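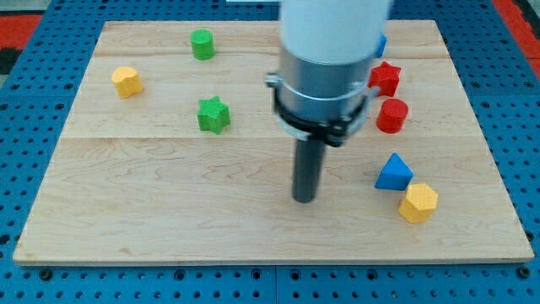
A light maple-colored board with darker grain.

Mukitz mill adds second drying kiln

The Mukitz hardwood mill will start a second drying kiln in January, raising monthly capacity from 200 to 490 cubic meters. Plant manager Abdelilah Zerouali said the unit, supplied by Morsy, holds boards at 8 percent moisture — the level most furniture shops order. Prices stay unchanged through spring.

Last updated 4:10 p.m.

Comments
rita_k: Will they sell short lengths to the public again?
Dovetail51: 8 is too wet for my shop. I ask for 7.

We use cookies to measure traffic. Manage settings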